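Lūse Refurbished Desktop Tower, Office and Home Edition

Product code 1256
In stock

Overview
Specification
Delivery and returns

There is a lot to be said for a computer that stays where you put it. We sell plenty of laptops at Stevesent, and we like them, but every week somebody comes into the shop wanting a proper machine for the spare room or the corner of the kitchen, something with a decent-sized screen and a keyboard they can push away when it's time for tea. The Lūse is what we usually show them first. It's our own name for the refurbished towers we put together in the back workshop, and it has been our steadiest seller since we started offering it (a fair few of the people who bought one have come back for another, for a parent or a student son or daughter, and that pleases us more than we can say!).

We start with business desktops that have come out of offices, because they tend to be plainly made and easy to open up. They were bought in batches and often sat under a desk doing spreadsheets and email for a few years. Each one is cleaned inside and out, given a fresh drive and a fresh copy of the operating system, and then left running on the bench for 35 hours before it goes anywhere near the shelf. If it grumbles during that time it goes back to the start of the queue, however good it looks from the outside.

People often ask whether an older office machine will be quick enough. For letters, family photos, video calls, the weekly shop, a bit of homework and the odd film, yes, it will, and we think you'll be pleasantly surprised. For the latest games or for cutting long videos we would steer you to something else, and we'd much sooner have that chat before you buy than after. Do ring or drop us a line if you're not sure which side of the fence you fall on.
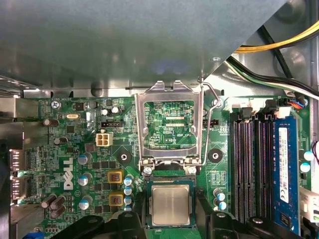

The new drive makes more difference than anything else we do. If you have been living with a machine that gives you time to boil the kettle while it starts, you will notice it straight away, and opening a folder full of holiday pictures stops being a chore. We fit 8 GB of memory as standard, and that suits most households nicely. If you like to keep dozens of web pages open at once (some of us here are terrible for it) then ask about having more put in when you order, as it's far less bother to do it while the machine is still on our bench.

Noise comes up a good deal too, especially from people who want the computer in a bedroom or a small flat. We brush and blow out the fans and replace any that rattle, and in everyday use most customers tell us they forget it's switched on. It does like a little breathing space, so please don't push it hard up against a wall or stand it on a thick carpet. A shelf or a low table is much kinder, and it keeps the dust and the dog hair out as well.

What comes with it

Desktop tower, cleaned and tested
Mains lead
Wired keyboard and mouse
Printed getting-started booklet, in large type
A card with our telephone number on it

The screen is sold separately, as lots of people already have one they are fond of. If yours is an older model, tell us which sockets it has on the back and we'll pop the right lead in the box. We also stock the Kutik screen stand, a simple raised shelf with room underneath for the keyboard, and the Grustach desk tidy for keeping all those leads in one place. Both can be added at the basket.

Moving your things across

We can copy your documents, pictures and music from your old computer while you wait, or you can leave it with us overnight if you have a great deal of it. Please bring the mains lead for the old machine if you can find it, and any passwords you need to sign in. We don't wipe or throw away the old computer unless you ask us to.

Guarantee

Every Lūse tower carries our own 3 year guarantee, covering parts and labour. You are welcome to open the case and add things yourself without losing it. If something does go wrong, give us a ring before you pack it all up, because a good many troubles can be put right over the phone in a few minutes and it saves you carrying the thing to the car.

Delivery

Free to local addresses, and we are happy to bring it indoors and set it up on the desk for a small extra charge. Orders further afield go by courier in a double-walled box. Please keep the box for the first month if you have the space.

Page last updated Friday, June 4, 2021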